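Cleaning Around the Toilet: The Spots That Get Skipped

I love a bathroom that smells like nothing at all! Getting there takes me four minutes a day, and most of that goes to places I used to walk right past.

Start with the lid up and the cleaner in. Squirt it under the rim first, let it run down, and leave it alone while you do everything else. Cleaner needs time to sit, and you'll scrub half as hard if you give it that.

Next comes the base, where it meets the tile. Dust, hair and splashes all end up in that seam. I wrap a damp cloth around an old butter knife and run it right along the edge — so satisfying! If your toilet sits close to the wall, feed a long strip of cloth behind it and pull it back and forth like you're shining a shoe.

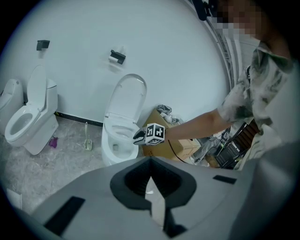
Then do the brush itself, holder and all. After scrubbing, trap the handle under the closed seat and let the brush drip over the bowl before you put it away. Once a week I fill the holder with hot soapy water, swish, and pour it down the toilet.

Don't forget the paper holder! Matte black ones show every fingerprint, and a barely damp microfiber cloth (no polish, please) brings them right back. Wipe the top of the arm too, where the lint settles.

Keep one color of cloth just for this job and wash it on hot, away from the kitchen towels. Mine are purple, and they live in a little bucket under the sink.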